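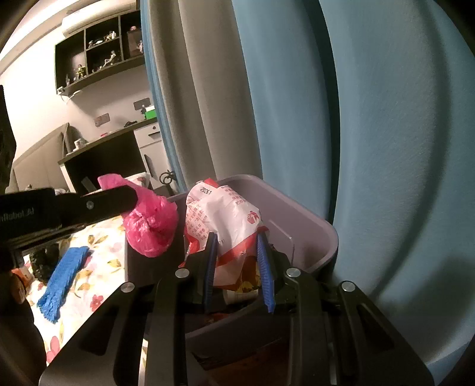
Do snack wrappers and other thin plastic packaging go in the room bin or in the recycling downstairs?
Put them in the room bin. The recycling at Kennedy takes bottles, cans, paper and cardboard only, and soft plastic of any kind goes out with general waste.

Ticket 977
Site: Kennedy, Jarnham
Location: Room 76, bin by the curtains
Category: Waste and cleaning
Status: Closed
Opened by: Maëlle Perron

Original report
The bin in 76 smells by mid-afternoon, even on days when it was emptied in the morning. It is the lavender-grey plastic one with the rectangular rim, next to the blue curtain. The liner keeps sliding down inside and then whatever people throw in lands on bare plastic. I have washed it twice with dish soap. Smell comes back the next day. Can I get a different bin, or different liners?
Second thing, the curtain hangs against the bin. I would like that looked at too, it can't be good for the fabric.

Support, 9:40 a.m.
Thanks for the report. A few things to check before we swap anything.
Which liners are you using? There should be a roll of the Forkden mediums in the supply cupboard. The smalls fit the round bathroom bins and will not stay on a rectangular rim.
Is food going in? If so, what kind?
Has the underside of the bin been cleaned, or just the inside?

Maëlle Perron, 10:15 a.m.
The roll in the cupboard says small. No mediums there that I can find.
Food is mostly packaging - snack bags, the odd yogurt cup, fruit peel. People don't rinse the cups.
I did not do the underside.

Support, 11:05 a.m.
The smalls are most of the problem. We have asked Pledden to bring up a roll of mediums with the afternoon delivery. Until then please leave the bin as is, a small liner stretched over that rim will split at the corner.
When the mediums arrive:
Empty the bin completely and turn it over.
Wash inside and underneath with hot water and soap, then wipe with white vinegar and leave it upside down until dry. Drying matters more than the vinegar. A liner put into a damp bin will smell again by the next day.
Fold the liner over the outside of the rim by a hand's width and knot the slack at one corner.
Yogurt cups and peel should go in the kitchen bin, which is emptied twice a day. Dry wrappers are fine where they are. Squash them down before they go in, chip bags especially take up a lot of space.

Maëlle Perron, 3:30 p.m.
Mediums arrived. Bin washed and drying. There was something sticky under the base, brown, probably old juice. It took a scrubbing brush to shift.

Maëlle Perron, next day, 4:50 p.m.
Liner has stayed up all day. Slight smell if you put your face right over it, otherwise fine. I put a note on the wall about the yogurt cups. Two cups in there anyway.

Support, 5:10 p.m.
Good. The smell should fade over the next 4 days or so. If it doesn't, reply here and we will replace the bin.
On the curtain: move the bin a hand's width out from the fabric. If the hem is already marked, send the panel down with the April laundry and write the room number on the bag.

Maëlle Perron, 8:20 a.m.
Moved. Hem has one small mark, will send it in April. No smell this morning. OK to close.

Closed by support. Supply list for 76 changed from small to medium liners.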